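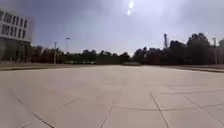
Speaker notes – walking talk, library evening series, Larthorpe. Slot is 40 min incl. questions, don't run over again

Title: Why the middle of town stays empty

START

Thank them for coming out. Mention coats, heating is off after 7.

Open with question to the room: where in Larthorpe do you sit down if you don't want to buy anything? Wait. Let it be awkward. Usually someone says the church steps, someone says the bus station.

Then – I spent a summer and a wet October sitting in public squares with a clipboard. Three towns. Larthorpe, Furcombe, Kerkska. Main finding, people don't sit where designers draw them sitting.

PART 1 – the count

Explain method quick. One hour at lunch, one hour after school, same spot each time. Mark anybody who stops longer than a minute. Walking through doesn't count. Dogs don't count (gets a laugh sometimes)

Furcombe market square: 344 stoppers over the whole study. Larthorpe new square: 54. Let that sit. Same number of hours. Larthorpe is the bigger town!

Kerkska in between but closer to Furcombe. Come back to Kerkska.

Don't oversell. I am one person with a clipboard. Weather was worse for two of the Larthorpe sessions, say so before somebody else does.

PART 2 – edges

People stop at edges. Walls, steps, planters, shop windows, the rim of a fountain even when its off. In Furcombe nearly all the sitting was on the low wall by the bakery. Not a bench. A wall, knee high, a bit too narrow. Sun on it until mid afternoon.

Why edges: back is covered, you can see who's coming, you don't feel on stage. Ask room – in a restaurant which table do you want? Hands up for the wall. Hands up for the middle.

Story about the teenagers moving along the wall with the sun, whole group shuffling down every ten minutes. Keep it short, last time I went on for ages.

PART 3 – the bench problem

Furcombe has 2 benches in the market square and both face the parking lot. Hardly used. Everybody on the wall with there backs to them.

Larthorpe benches: backless, cold, set far apart. Good for tying a shoe. Older people told me they can't get up from them, no arms to push on. This is the bit to slow down for. A bench with arms and a back costs more but somebody who is 80 can walk to town if there's a proper seat halfway.

Bathrooms. Say it. Every older person I talked to brought it up before I did. If there isn't one they don't stay, they don't come. Closed at 4 in Larthorpe.

PART 4 – Kerkska

Kerkska did a cheap thing. Bought loose chairs, light metal ones, left them out. Council was sure they'd get stolen. Lost a few the first winter, one came back.

What people do with a loose chair: move it a foot. Doesn't matter where. They move it a foot and then sit. I saw this over and over and still can't fully explain it. I think its about choosing.

Also the Kalogeropoulos coffee cart, parked on the north side. People gather by it even when its shut. Don't read too much into one cart. But food helps, always has.

Chairs were out 364 days last year, they took them in for the one big storm. Nice detail, use if time.

PART 5 – what would I do in Larthorpe

– chairs first, cheap, can undo it in an afternoon
– shade on the south side, trees take 15 yrs so canvas for now
– bathrooms open till 8
– turn one bench round. Just one. See what happens
– leave the open bit open for the fair and the December market, people do like that, its only a problem the rest of the year

Somebody will ask about skateboarders. Answer: they stop, they stay, they are using it. Noise is fair to complain about, being there isn't.

Somebody will ask what it costs. I don't have a number for trees. Don't make one up like in Furcombe.

Somebody will ask about parking. Keep smiling. Two minutes max.

END – ask them to take a count sheet from the pile by the door, one lunch hour, bring it back to the desk. Pens are mine, want them back.

Comments (4)

marketsq_regular
I am on that wall most lunchtimes so I guess I'm in your numbers. The bakery put a flower box on the good end of it in spring and we all had to shift up.

Dot
Please say the part about arms on benches louder next time, we couldn't hear at the back. My husband agrees with every word.

two_left_feet
Did the chairs in Kerkska get noisy? We live over a square and I'd worry about scraping at night.

Dot
Also I have one of your pens. Will drop it at the desk.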